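Ayala, aspirador autónomo para oficinas y salas de espera
Serie profesional de Hulcombe

Inicio > Limpieza autónoma > Suelo textil > Ayala

Ayala aspira moqueta. No friega, no quita el polvo de las estanterías y no saluda a las visitas, aunque más de un cliente nos ha pedido esto último. Está pensado para despachos, salas de reuniones y recepciones con suelo textil, y trabaja mejor cuando la plantilla se ha ido a casa y ha dejado las sillas donde ha querido.

Se entrega con la base de carga, dos cepillos de pelo medio y acceso a Boltard, el programa con el que se dibujan las zonas, se fijan los horarios y se ensayan los recorridos antes de que el aparato pise el edificio.

Qué cambia para el equipo de limpieza

Lo primero que pregunta la dirección es cuántas horas se ahorran. Lo primero que pregunta el personal de limpieza es quién va a vaciar el depósito. La respuesta a lo segundo es: ellos. También cambian los cepillos, recogen los cables que alguien deja por el suelo y deciden qué salas se hacen y cuáles esperan. Lo que dejan de hacer es empujar una máquina pesada por un pasillo a las seis de la mañana, y por ahora no hemos recibido ninguna carta de nostalgia.

Conviene que una persona del turno tenga permisos de edición en Boltard. En las instalaciones donde solo los tiene informática, el robot acaba limpiando con mucha diligencia la sala que se vació en junio.
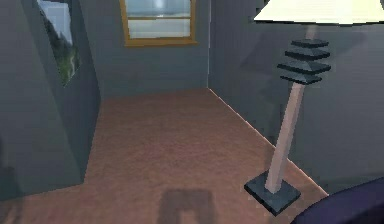

El ensayo en Boltard se hace sobre una sala simulada, con muebles de catálogo, y sirve para discutir el recorrido con quien conoce el suelo de verdad. El tramo despejado de moqueta lo resuelve cualquiera. Las discusiones llegan con cosas como la lámpara de pie: una base cuadrada y plana, cerca de la pared, y un poste que sale inclinado, de manera que lo que hay a ras de suelo y lo que hay más arriba no coinciden. Nuestro consejo es marcar un margen alrededor de la base y dejar que ese rincón se repase a mano. Quien lleva años limpiando lo propone sin mirar la pantalla.

Cada recorrido admite notas de texto. Se usan para avisar al turno siguiente y, según nos consta, para opinar sobre el gusto de quien eligió el mobiliario.

Características

Superficie máxima por carga: 800 m²
Nivel sonoro: 60 dB
Capacidad de la batería: 111 Wh
Vida útil del cepillo principal: 3000 horas
Suelos admitidos: moqueta de pelo corto y medio
Suelos no admitidos: pelo largo, suelos mojados, escaleras (en cualquier sentido, pero sobre todo hacia abajo)
Idiomas de los avisos: español, portugués, inglés
Volumen de los avisos: regulable hasta el silencio, opción muy solicitada

Instalación

Un técnico recorre las salas con el responsable del turno y carga los planos. Después hay una sesión de formación para todo el personal de limpieza, en horario de trabajo y pagada como tal; figura en el contrato y no se puede canjear por un vídeo.

Los recorridos quedan guardados por sala. Si se mueve un tabique hay que volver a dibujar. Si se mueve una papelera, no.

Complementos

Base de carga adicional
Juego de cepillos para pelo corto
Filtro Priltolmont de recambio, en caja de dos
Tapa de depósito con cierre reforzado, para quien ya ha tenido el accidente con la tapa normal

Garantía y servicio

Dos años en piezas y mano de obra. La garantía cubre el motor, la batería y los sensores. Quedan fuera los líquidos, los clips ingeridos en cantidad y las pegatinas con ojos.

Precio según número de unidades. Solicite presupuesto indicando los metros de suelo textil y los turnos de limpieza actuales.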